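March, 9:40 pm
Posted to the list by the Thursday-night-turned-whenever sim group lead

Re: kitchen task, wrist views, and do we still want the shelf

Hi all,

Quoting the earlier message so we're all looking at the same questions:

> I pulled the latest Lurko scene and it loads fine on my laptop now, but I can't work out
> what our policy is supposed to be looking at. The room view makes sense to me. The wrist
> views seem like mostly wall or mostly counter. Are we really training on those? Also, is
> Szulc still the name of the two-arm task or did we rename it when we moved it out of the
> old scene? And how many episodes do we have, because the wiki says one thing and the
> folder says another.

Okay! Going in the order that's easiest for me. Szulc is still Szulc. I know I said I'd rename it and I did rename it, on one branch, which I then never merged (sorry), so please ignore anything called "kitchen2" and delete it if you have it locally.

Episode count: the folder is right and the wiki is old. We have 3,561 recorded, and 2,695 of those passed the checker script. The 1,976 on the wiki is from before the break. I'll fix the page this week unless somebody beats me to it, and please do beat me to it.

Now the camera thing, which is the part I've been wanting to write about anyway. I went through a bunch of renders over dinner and grabbed four.
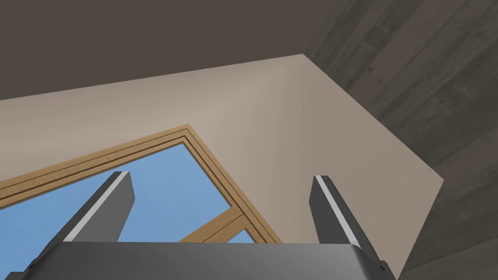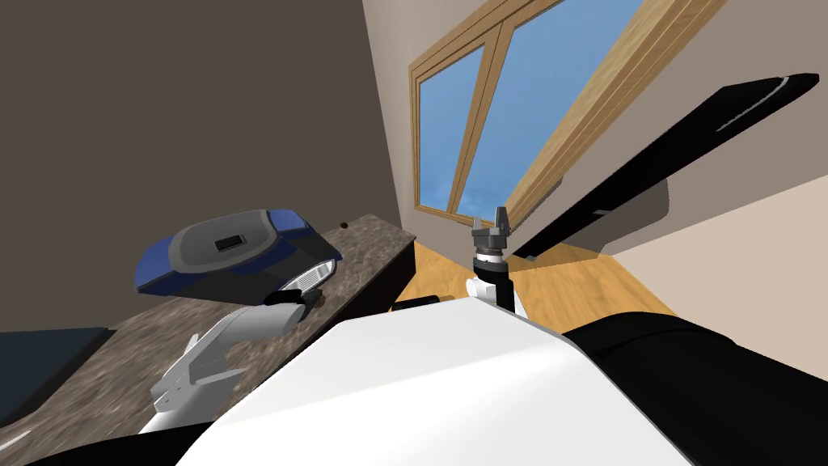
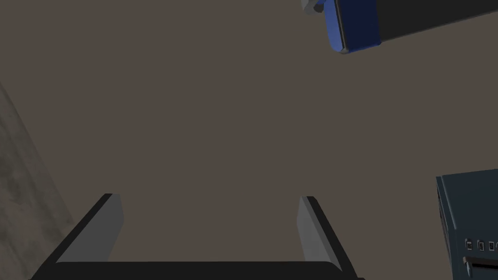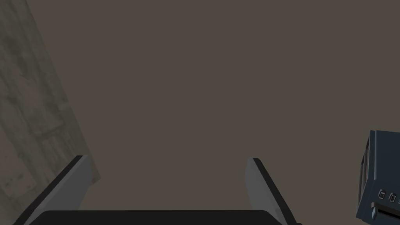
All simulated, all from the same room.

So yes, we are training on the wrist views, and yes, plenty of those images are going to be a big plain surface and two open fingers. I fought this for most of last semester. My first instinct was to throw away every image with nothing graspable in it, and I wrote a filter for that, and the policy that came out was terrible at getting anywhere near an object in the first place! It was great for the last little bit of a grasp and clueless before that. Once I took the filter out it started approaching like it had somewhere to be. I only ran that comparison with 20 trials each, so don't put it on the poster yet, but I believe it enough to stop filtering.

What I would still like to do is make the views less alike. Two images a few steps apart can be nearly the same, and we're storing all of them at full rate. If someone wants a small, self-contained job, write the thing that keeps every image near a gripper open or close command and thins out the rest. Talk to me before you touch the loader though, it's held together with one very long function and I'm the only one who remembers what the second half does.

On lighting: it's very even right now and I'd like to mess it up a bit. Falska (the randomizer, for the new folks) can already move the sun and swap wall colors, we just never turned it on for Szulc because the early runs were failing for other reasons and I didn't want two problems at once. Now that the arms behave I think we switch it on, gently, and retrain overnight.

The shelf: I vote we keep it. I know it costs us collisions. If we take it out I think we'll just end up with a policy that swings its elbow through wherever the shelf would have been, and then we'd find that out at the Brurex meet in front of the other schools. Speaking of which, the Brurex entry form wants a short video and a paragraph on our method. I have a bad draft of the paragraph. It has the word "leverage" in it twice. Please send me a better one.

Last thing, if you're recording demos from home, please reset the scene between episodes using the button and not by dragging stuff back with the mouse. Dragged objects keep a tiny bit of velocity and the checker throws the whole episode out, so you lose your own work. I lost an entire evening to it in the fall.

I'll be online after 8 most nights this week if you get stuck.

3 comments

gradschoolmaybe: I can take the thinning script. Do you want it to look at commands only, or finger position too? Sometimes the command fires well before the fingers get anywhere.

windowseat: +1 on keeping the shelf. Also I definitely have kitchen2 and definitely recorded into it. Are those episodes gone?

listlead: Finger position too please, good catch. And not gone, just zip the folder and send me a link, I'll run the checker on them before you delete anything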